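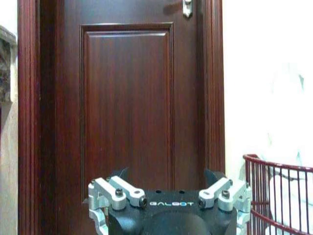
Wrist camera at the panelled door, with the red wire basket at lower right

From: Petra
To: farnora-users
Subject: Re: What do we put in the January order?

Hi Raffaele, hi all,

Sorry for the long reply, but I have been waiting for someone to ask this, and I've just come back from the flat in Jorkulen with a notebook full of scribbles. I'll put your message in first as a few people have joined the list in the meantime.

On 12th October, Raffaele Gatti wrote:

> Dear all,
>
> The Farnora budget closes before Christmas and I have to hand in one
> equipment list for the household work, for ordering in January. So far
> I have three lists from three people and they do not agree on anything
> except cables.
>
> What I have to spend is 2,747 pounds. This is for everything that is
> not the robot itself. It won't grow, I have asked twice.
>
> Could those of you who have been in the Jorkulen flat tell me:
>
> - what you were short of on the day
> - what we own already and nobody uses
> - whether the second wrist camera is really needed, or just nice
> - whether we renew Flavlow or go back to our own scripts
>
> Please think about the bathroom too. Everyone writes to me about the
> kitchen, and the bathroom is on the plan for spring with the laundry
> and tidying tasks. I don't want to find out in March that we can't
> get through the door.
>
> Short answers are fine.
>
> Raffaele

Well, they won't be short, sorry! I'll go in the order I'd spend the money.

Storage and the laptop

Boring, but it's where we lost the most time. We fill the drive on the field laptop long before we run out of tasks, and then somebody sits in the stairwell copying files while everyone else drinks the coffee. I'd like two 2 TB drives so that one is always in use and the other is always on its way back to the office. Labelled, please, on the drive and on the case. I'd also like a proper dock in place of the little adapter, which drops the network if you lean on the table.

I would not replace the laptop this year. It's loud and it has a cracked corner, but it keeps up with the streams we record now. If we add a third camera that changes, so let's not add a third camera.

Wrist cameras

You asked whether the second one is needed or nice. I was in the "nice" camp last spring and I've moved. The reason is doors and corners. The Jorkulen flat has those lovely dark doors with the moulded panels and a glossy finish, and the ribbed casings either side, and up close the wrist view is nearly all door. You get a beautiful picture of the woodwork and very little idea how far your left fingertip is from the casing. The head camera helps until the arm gets in front of it. With a view from the other wrist you have something to compare against, and the operators I spoke to were all much calmer for having it.

The other thing I noticed with the door is how much light it throws back. The mouldings pick up thin bright lines along the top of the panel, and the wall beside it is close to pure white, so the exposure is pulled about as the arm turns. A camera where we can lock exposure per task would be a real step up, and Caruso have one in their catalogue with a bracket they'll cut to our drawing. I asked them for a quote including the cable and a spare bracket and it came to 900 pounds for the pair. I think that's fair! Please do ask them whether the price holds until January though, as the quote says it runs for 29 days and I don't know whether that can be stretched.

If we go ahead, somebody should check the bracket drawing against the gripper before it's sent. There are cap screws standing up on the ends of the linkage bars and the old bracket sat very close to one of them when the fingers opened.

Things for the household tasks

This is the part I enjoy. We need more baskets. I mean it! The red wire basket is the best prop we have: the rim is rounded and easy to find in the picture, you can see through the sides to whatever is inside, and it stands out against every floor and wall in that flat. But we have one, so every session is the same red basket, and anything trained on it is going to learn "go to the red thing". I'd buy a handful in different colours and shapes, at least one with solid sides and one in white or cream that will be properly hard to see against the tiles. Supermarket ones will do. A cloth one too, if you can find one that stands up by itself.

Same goes for what we put in them. A mixed bag of towels and flannels in different sizes, some plain and some patterned, costs next to nothing and we can wash them. I have a cupboard of old ones at home and will bring them in, so leave those off the list.

The bathroom

Yes, please, let's plan for it now. I had been picturing a dark little room and I was wrong, it's bright and quite pretty, all pale stone-look tile, but it has its own troubles. The biggest is the shower enclosure. Clear glass, silver posts, tile showing straight through it, and scattered specks of reflected light over the glass. Any depth sensor we own is going to have opinions about that. The posts are the only thing you can trust, and the basket on the floor ends up tucked in the corner by one of them, so the arm has tile on one side and a post on the other.

What I'd budget for:

- removable frosted film, enough to cover the lower part of the glass on the days when we want clean depth, so that we can peel it off and record the same task without it
- soft edge strip for the posts, held on with ties and not glue
- a thin rubber mat for the floor by the basket
- a hook and loop strap for the shower hose, which hangs down in a big loop inside the enclosure
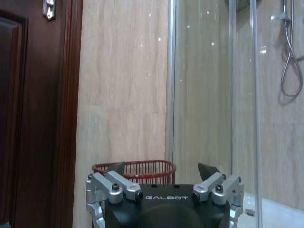
Getting through the door

Raffaele, you don't want to find out in March, so here is what I'd do before spending anything. Someone goes over with a tape and measures the clear width with the door fully open, and the height of any strip across the threshold. I didn't do it, I ran out of afternoon. If the base won't go in, then the plan is to park it in the doorway and reach, and in that case the basket has to be somewhere the arm can get to without scraping the trim. That dark wood would show every mark and we'd like to be invited back.

Either way I'd buy casing protectors. The foam sort that clip round a door frame for house removals are fine and come in long lengths that you cut down. Two sets, one for the bathroom and one to stay in the van. They go on before the robot comes up the stairs.

A short ramp might be needed as well. Leave a line for it on the list with nothing beside it until we have the measurement.

Flavlow

I'd renew, for one more year. I know some of you like our own scripts (I wrote a good part of them and I still wouldn't go back). What Flavlow does well is the dull part — naming the takes, pairing left and right wrist, flagging a session where one of the streams stopped early. In the summer it caught a whole morning where the right wrist clock had drifted, and we could do the takes again the same afternoon. What it does badly is export, and I'd ask them straight out about that before we pay. We only need the small licence. Please don't let them sell us the big one.

What we own and don't use

The tall light stands. They don't fit in any room of that flat without being in somebody's way, and they glare horribly in the glass. Lend them to the teaching lab. Also the spare tablet, the blue crate of fiducial boards, and the folding table with the short leg, which should simply go in the skip.

Spare fingertips

One thing missing from all three lists, if they are the ones I've seen. Wire baskets are hard on the soft pads. The wire sits right on the edge of the pad when you lift by the rim, and I'd be much happier going into spring with a full spare set in the box than sending someone out to the bench to cut new ones the night before. Ask in the workshop how long they need.

My order, if the money runs short

Drives and dock, then the Caruso pair, then spare pads, then Flavlow, then the bathroom bits and baskets, which are cheap enough that I expect they'll fit anyway. The ramp only if the tape measure says so.

Can whoever has the flat keys next put the door width in this thread? And if anyone has tried frosted film on shower glass and got it off again cleanly, please tell me which one you bought.

Really looking forward to the spring sessions,
Petra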